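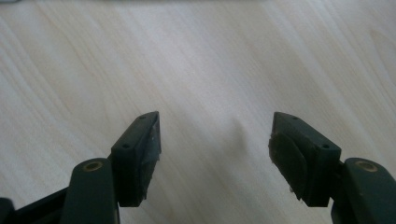 A light wood tabletop at our Tunbridge office

Kemlow Dental Supply sells everyday consumables to dental practices – gloves, bibs, prophy paste and patient giveaways. Kiri Lockyer started the company with 39 products and one delivery van. The catalog now runs to 3,518 items, and we ship to over 4,000 practices.
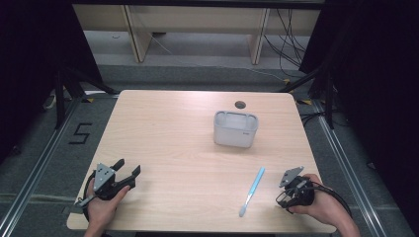 Patient giveaways are still our most reordered line. Practices can choose soft or extra-soft bristles and have their name printed on the handle. Light blue, like the toothbrush on the table, is one of 6 stock colors. Printed orders are packed at our Camargo warehouse and usually leave within a week – allow longer in October.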